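Best way to store fruit and veg in a small kitchen with no pantry?

Posted by Jiveck in Kitchen & Home

Hi all, hoping someone here has sorted this out already. I moved into a one-bedroom unit in March and the kitchen is tiny. No pantry, one bit of bench beside the stove, and a bar fridge that's full once you put the milk in. I do a big shop every 14 days (the market is a 39 minute bus ride each way) and by the second week half my fruit has gone soft or furry. Lost a whole bag of peaches last time and I nearly cried. I've been leaving everything in the bags it came in and sitting those on the bench. Is that the problem? What do you lot do?

Thaddeus Mbeki

Bags are a big part of it, mate. Plastic holds the moisture in and you get mould before you know it. I lived in a caravan for 7 years with even less bench than you've got, so I've killed my share of peaches — take everything out when you get home, throw out anything bruised, and put the rest in something with holes in it. An open basket or a colander is fine. Keep it away from the stove too, the warmth really hurries things along. 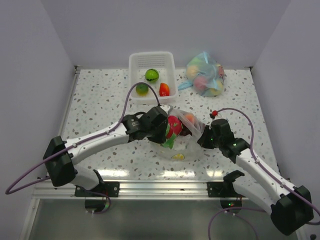

Should bananas be kept with the other fruit?

Best to keep them apart, as they give off a gas while they ripen that pushes apples, avocados and stone fruit along faster than you'd like. I hang mine off a cup hook under the cupboard and they're out of the way. Handy when you've got a rock hard avocado though, stick the two together in a paper bag overnight and check it in the morning.

Spuds and onions I'd split up as well. Somewhere dark for the spuds or they go green on you.

Otar

just buy less?? or get frozen

Thibodeaux

Agree with most of what Thaddeus said, but don't wash anything until you're ready to eat it! I used to wash the lot as soon as I got in the door and couldn't work out why my berries were gone in two days. Also, with a fortnightly shop I'd buy in two lots, if that makes sense — soft stuff for the first week (peaches, berries, ripe tomatoes) and the tough stuff for the second (apples, oranges, carrots, cabbage). Carrots keep for ages in the fridge if you cut the green tops off.

If you've got any wall space, a hanging basket frees up the bench. Mine was 57 dollars and the hook cost extra, so have a look at the op shop first.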